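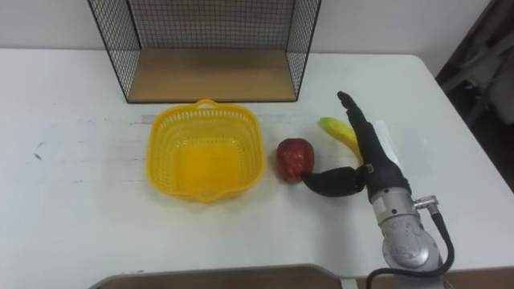

Can a comic with no words still have a narrator? Celina Pawlak put that to me after the last session, and I said I'd start with it this time.

My short answer is yes. Somebody picked the order of the panels and how long we linger on each one, and I'd call that narrating. I once spent 30 minutes on a silent page and came away with a very clear sense of a voice — a rather grumpy one!

Terms to know: panel, gutter, splash page, bleed. Gutters get most of our time (my favourite bit, sorry).

For next time, read the handout from page 74 and bring 500 words on one silent sequence. Manga, European albums, newspaper strips, all fine by me. Drafts of the longer essay are due in May.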